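Home News What's On Sport Letters

We use cookies to keep this site running. By carrying on you agree to our cookie policy.

Bomley Lanes gets its Saturday-style crowds back

I hadn't bowled since my cousin's birthday party years ago, so I walked into Bomley Lanes last night expecting to find the place half asleep. Wrong! Every lane was taken by seven, and I stood by the shoe counter for a good while (size ten, always the last pair) just soaking up the noise.

The alley shut in June for a new floor, and it's been open again for a few weeks now. Chih-ming Su, who runs the place, told me 156 people have signed up for the fall league. "We had room for fewer than that, so we added a late session," he said, and then ran off to fix a stuck ball return.

I joined a team called the Varnard Street Rollers, who were one short. We lost, badly, and I had a great time anyway. My best game was nowhere near the 207 that the woman on the next lane rolled while eating fries. 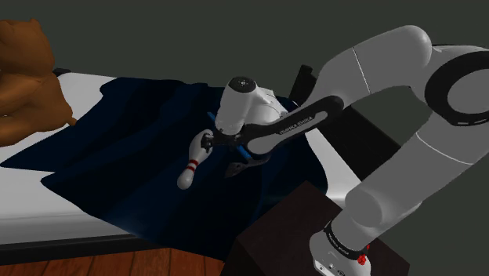

How to join

League sign-up stays open through the end of the month at the front desk. The late session starts at 9 p.m., shoes are included, and beginners are welcome (I'm living proof). If you don't have a team, put your name on the list by the snack bar and somebody will grab you, same as they did me.

Sign up for our newsletter and get local news in your inbox.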